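Notebook, small-parts bench, Stutmont
April 20, 2021

Cable storage, continued from the October pages. Wired earphones today. Bench wiped before starting, overhead light on, nothing else changed. Same winding rules as for the Moser adapter leads, to keep the numbers comparable. 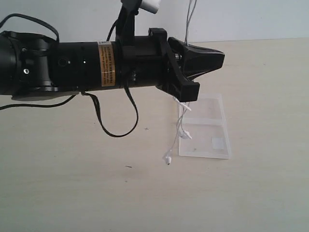
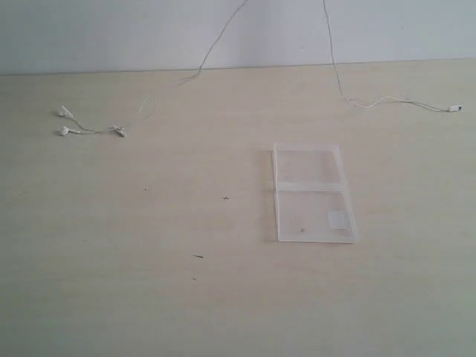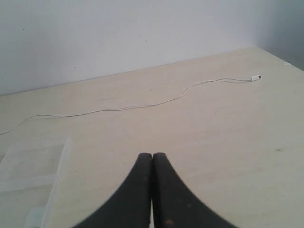
White cord on the cream laminate.

Starting point for any earphone cord is the same: find the junction, then work outward from it in both directions. The long single run goes first. The two short leads are left alone until the long run is clear, as pulling on an earbud closes whatever knot is upstream of it. With the earbuds lying close together at the left of the table and the small white inline piece a short distance to their right, the short leads are easy to follow by eye. The single cable past the junction is harder. It is thin and pale and nearly vanishes against the tabletop toward the back. I want a dark mat under this work. The gray one at Stindell would do if they are not using it.

Winding, as it now stands:
Figure eight over two fingers, 6 turns, then one wrap around the waist. No tucking of the plug through the loop — it leaves a set in the cord next to the strain relief.
Coil length 160 mm for the long drawer, less for the tins.
Earbuds stay outside the wrap.

Paper band or hook-and-loop: still undecided. Paper bands tear on the second or third opening. Hook-and-loop picks up lint and snags the thin cords, though it is fine on anything of power-lead thickness. The Pemosberg drawer has used soft twist ties for a long while and the cords there come out flat. Ask which gauge.

Rest time before checking for set: 30 minutes on the bench, no weight on top. Shorter than that and the cord still moves when touched, and the reading is useless.

Bin 14 is assigned to earphones and nothing else. Relabel it. The old label says "audio misc" and has been collecting adapters.

To do: mat, twist ties, new label, copy the winding rules to the inside of the drawer front.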